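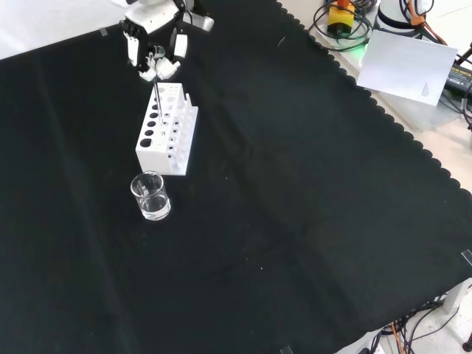
4. Laying out the wet bench

Do section 3 first (table, lights, bin). If the table still wobbles go back and sort the feet, don't start this bit on a wobbly table.

You need:

The black cloth, the one with the wavy edge
Test tube rack, white
Small beaker, clear
Glass rod
Test tubes, the small box to begin with
Jug of clean water
Lint roller
Two dry towels, not the fluffy ones
Kit card 532 (in the lid pocket)

Anything missing, tell Mirjam Martens in the Vetolcombe stores before you start. Not halfway through. Kits come back from other rooms with bits swapped, so check the card against the box, not against what you remember from last time.

4.1 Cloth

1. Wipe the table. Let it dry properly.

2. Unfold the cloth away from the table, shake it out, then bring it over. Shaking it over the bench just puts the fluff back where you wiped.

3. Lay it matt side up. Straight or at a slant, either is fine, as long as the whole rack and the beaker stand on black with room to spare.

4. Smooth from the middle outwards with flat hands. Soft folds are OK. A ridge you can feel with a fingertip isn't – lift that side and lay it again.

5. Lint roller, one pass lengthways. You will never get all of it. Specks are allowed. Threads and hair are not.

Note: the wavy edge is trim and nothing else. Don't use it as a ruler, it isn't straight and was never meant to be. Stojan Delić lined up a whole row of kits on it once and we had to redo the lot.

Note: older Woma cloths have a plain hem. Same size, same steps, ignore the bits about the edge.

CAUTION: No pins, no staples. If the cloth slides, a bit of clear tape at the corner, on the underside. Take it off again when you pack away or it goes hard and marks the table.

CAUTION: Keep plugs and power leads off the black. Anything that runs on mains stays on the bare table, well back from the water.

4.2 Rack

1. Take the rack out by the body with both hands. Not by the thin upright parts, they snap.

2. Look through the holes. Bits of label and dried drips collect in the small ones. Rinse, shake, stand it on a towel till dry. Do not push a pencil through.

3. Set it down on the cloth, large holes to your left, small ones to the right. Left handed people may turn it round, but then write that on the card so the next person isnt caught out.

4. Press down on each corner in turn. If it rocks there's a fold under it. Go back to 4.1 step 4.

5. Leave the rack long side running away from you. Easier on the wrist, and you can read along the holes.

Which hole for what: large holes take the wide tubes, small holes take the small tubes. A small tube in a large hole will lean over and then it will fall. We still get asked this.

Damir Kelmendi keeps his first hole free at all times for parking the rod. Not a rule, good habit though.

4.3 Beaker

1. Check the rim with your eyes, then the base. Chips go in the glass bin, not the room bin.

2. Fill it from the jug AWAY from the cloth. Halfway is plenty. Less is fine for a short session.

3. Dry the outside with a towel, base included.

4. Put it down just in front of the near end of the rack, leaving a small gap of cloth between the two. They shouldn't touch. If they touch you'll knock one every time you move the other.

5. Turn it so any printed marks face you.

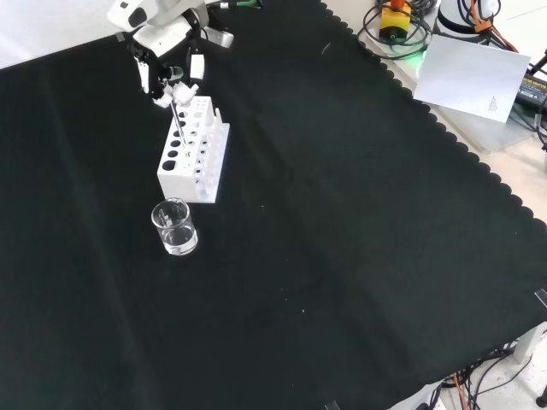

Fig. 4b. Beaker at the near end of the rack, gap between them.

The marks on a small beaker are a guide only. If you need a measured amount use the cylinder from the next kit up. Don't argue with the marks.

CAUTION: Water only at this stage. Anything else that is clear looks exactly like water in a beaker, so anything else gets a label before it goes on the bench. No label, down the proper waste, even if you are sure.

If you spill on the cloth: stop, take out the tubes, lift the rack off, blot. Don't rub. Swap the cloth for a dry one if the patch is bigger than your hand. Black hides wet patches very well so feel for it, don't look for it.

4.4 Tubes and rod

Slow bit. Most of our breakages happen here and mostly in the last few tubes when people speed up.

1. Hold each tube near the top, upright, over the hole it's going in.

2. Stop there a moment. Check that the bottom of the tube is over the hole and not over the edge of it. Look from the side as well as from above, you can't judge it from one angle.

3. Lower straight down. It should go in on its own weight with you guiding. If it catches, lift and start again. Never twist.

4. Let go only once it's resting on something.

5. Next tube. Fill the back first and come forward, otherwise you're reaching over glass.

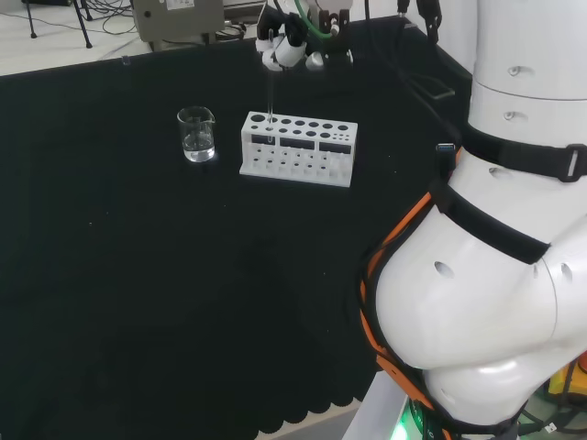
Fig. 4c. Tube upright over the rack, lower end near a large hole. Step 2.

6. The rod goes last. Clean end down. A rod will stand at an angle in a large hole, this is normal, let it lean towards the middle of the rack and not outwards over the table.

7. When you take the rod out, straight up till it clears, then across. Dragging it sideways while it's still in the hole will tip the rack or break the rod, one or the other.

Note: metal rods from the Halilović set are fine in the rack. Not for stirring in glass.

Note: thin rods and tubes are hard to see against a white rack. Easier to see them against the cloth, so when you've lost one, crouch down and look along the bench before you go patting about with your hands.

CAUTION: Broken glass – leave it. Brush and pan from under the sink. Then the lint roller over the cloth, then throw that sheet of the roller away, then shake the cloth outside. Gloves for all of it.

4.5 Check before use

Rack doesn't rock
Beaker dry outside, water inside, not full
Gap between beaker and rack
No chipped rims
Nothing hanging over the table edge
Leads on the bare table
Papers off the black, or at least well away from the water
Front of the cloth clear, you need the space to work in

Someone other than the person who laid it out should do the check. Takes a minute. Initial the card. Adelino Peixoto has spare cards, drawer 17.

4.6 Working space

Leave the near part of the cloth alone. People see a big stretch of black and start putting things on it, phones, pens, the box the tubes came in. Keep the rack and beaker together up at one side,

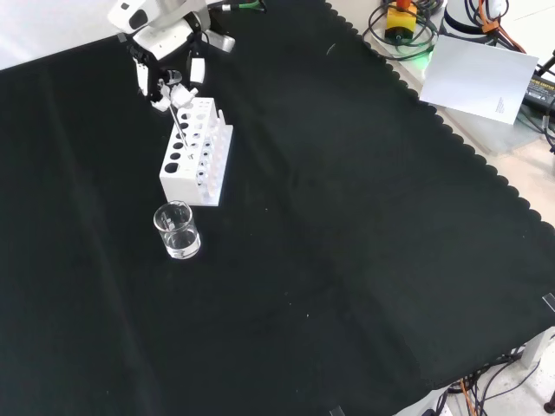

and keep the rest for your hands and whatever you happen to be working on. One item at a time on the open part. Finished with it, put it back, then take the next.

If two people share a bench the rack stays where it is and you swap places. Don't slide the rack over. Sliding it pulls the cloth and the cloth pulls the beaker.

4.7 Packing away

1. Tubes out first, front to back, the reverse of how they went in. Into the box, rims up.

2. Rod, rinse, dry, into its sleeve.

3. Empty the beaker at the sink. Upside down on a towel.

4. Rinse the rack and shake it. It goes back in the kit dry, so if you're in a hurry leave it out overnight with a note on it.

5. Cloth last. Tape off, fold wavy edge inwards, roll don't crease if you have the tube for it. Cloths get washed at the end of November, cool wash, no softner.

6. Card back in the lid pocket, breakages written on it. Please write them down even if it was only one tube.

Spares from Tesport, order through Damir Leka. Ask for the rack by the number on the card, not "the white one", they do several.

Section 5 is filling and pouring. Don't start it with a bench that hasn't been checked.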